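Broltton
Two-Arm Bench System

Products > Bench Systems > Nava Two-Arm
Overview | Specs | Demonstrations | Parts | Contact

Nava Two-Arm Bench System

The Nava is our table-height system with two arms and a parallel gripper on each, built for sorting, kitting and packing small goods. It's the one people ask to see running, so we show it running! The demonstration bench is open to visitors every Wednesday afternoon from 2:00, and in November we add a morning session for schools and for shops that can't get away after lunch.

What you'll see at a demonstration

We start with the tool kit. It's a plain household set in a molded case, the sort of thing you might keep in the trunk of a car, and we like it because every piece has one right place and the shapes have so little in common. A hammer is heavy at one end. A tape measure is a lump. Pliers open up when you don't want them to, and a screwdriver will roll if you look at it wrong. Getting all of those back into a case is a job most visitors have done themselves (and sworn at), so they know what they're watching.

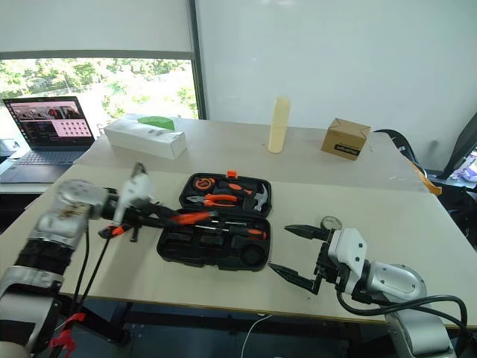 Crisóforo Montes

I run most of the Wednesday sessions, and the pliers are still my favorite part. Watch the jaws of the gripper and then watch the handles. The arm has to hold them firmly enough that they don't swing, and it has to bring them in over the case at an angle that suits the recess. People go very quiet at that point, and then somebody always asks to see it again. We're happy to do it again.

The second arm is worth keeping an eye on too. Each arm can work alone or the pair can share a job, and you can ask us to switch between the two during the session. Yesenia Serrano, who wrote the kitting routines, is usually at the bench as well, and she'll take questions about the software for as long as you care to stand there.

Bring your own parts if you like. Last fall a couple from a bicycle shop turned up with a shoebox of brake levers and we spent a very good hour on them. Anything that fits in one hand is fair game — no liquids, please, and nothing with a live blade.

Sessions last 90 minutes. Groups are limited to 27 and there is no charge.

At a glance

Model: Nava Two-Arm
Order number: 947
Arms: 2
Grippers: parallel, one per arm
Finger sets supplied: 4
Routine software: Skasten, one seat included
Suggested use: kitting, sorting, light packing

Options

Skasten, additional seat: $199
Nastow rolling base: price on request
Spare fingers: see Parts

Booking a place

Use the Demonstrations tab and choose a date. Tell us in the notes box if you're bringing parts, and give us a rough size so we can set out the right fingers before you arrive. School groups should write to Yesenia Serrano through the Contact page.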